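I've had shoes on the brain since February, when Hannelore Eichhorn passed her little red-backed seat on to me. It has black twisted posts and a quilted black base, and it's far too grand for any child I know, so I decided it should look after the footwear instead (my husband has stopped asking).

First came the dark pairs, the ones that usually live in a heap by the back door and trip up whoever gets home last. They've got nice thick rounded toes and they sit very happily on a glossy black edge.

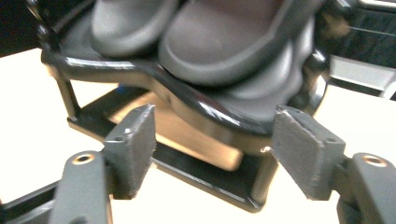
## On to the sandals

I own five pairs of sandals and wear one, which Dennis Muli says is a disgrace. He may well be right! The black ones are my favourites, plain and smooth with a rounded toe, and they go with everything from a sundress to gardening trousers.
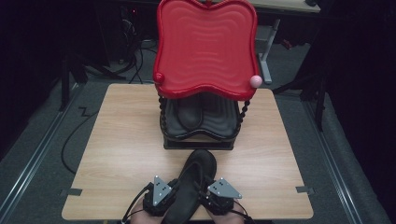
I bought them seven summers ago in Mosen, on that long wet holiday when we ate soup every day, and I've had the straps mended since. Next I want to sort out the wellies, though I suspect they'll be staying in the porch.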